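Marker sorting

Marker sorting is the arrangement of felt-tip pens, highlighters and related writing instruments into separate containers according to a chosen property, most often color, tip type or ink base. It is practiced in classrooms, offices and craft rooms where a shared stock of pens is spread over a table during use and returned to storage afterward.

Contents
1 Sorting criteria
2 Containers
3 Procedure
4 Storage position
5 See also

Sorting criteria

Color is the most common criterion. The cap is normally taken as the reference, as many markers have a white barrel and show their ink color only at the cap. Where barrel and cap differ in shade, the cap takes precedence. Small sets are usually divided into warm colors, cool colors and a remainder that includes black, brown and gray.

Sorting by type separates highlighters from fine and broad markers. Highlighters tend to have thicker barrels and take up more of a bin than their number suggests. Sorting by ink base separates water-based, alcohol-based and paint markers, and is used mainly where the permanent kinds must be kept away from whiteboards.

Mixed stocks seldom fit one criterion. A table may hold Sharpie highlighters, slim pens with white barrels and short markers from a different set.
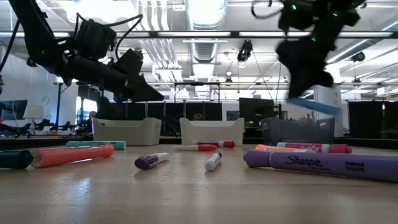
How many bins does a mixed set of markers need?

Three are enough for most shared tables. Two hold the main groups, and the third takes pens that match neither group or need to be tested before they are put away.

Containers

Open-topped plastic bins are the usual choice. Lidded boxes protect better against dust but slow the work, and tend to be reserved for reserve stock. A bin should be longer than the longest marker so that pens can lie flat, and low enough that the bottom layer remains visible. Handle openings in the walls allow a full bin to be carried, but slim pens can slip through them if the bin is filled above the lower edge of the opening.

Opaque white bins give a plain background against which cap colors are easily told apart. Translucent bins allow the fill level to be checked from the side. The Dindine shelf bin, made in both finishes, holds up to 20 broad markers in a single layer. The deeper Metwood tray is divided lengthwise and is intended for pens stored on edge.

Procedure

The bins are placed along the back of the table, with the markers in front of them. Caps are checked before sorting begins. Loose caps are pressed on until they click, and pens without caps are set aside.

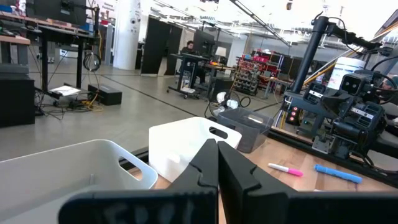 Large pieces are moved first, which clears space and exposes smaller pens lying between them. Each marker is laid in its bin parallel to the long wall. Dropping pens in at an angle leaves gaps and reduces capacity. Ink marks on a wooden top are wiped off once the surface is clear.

In the Pesonen method, used for classroom stock, markers are handled in batches of 10 and a batch is finished before the next is brought to the table. A full school cabinet under this method contains 576 markers.

Storage position

Dual-tip markers are stored horizontally so that ink reaches both tips evenly. Single-tip water-based markers may be stored horizontally or with the tip down. Paint markers are stored flat and shaken before use.

See also

Desk organizer
Flolirix color code
Highlighter
Pen case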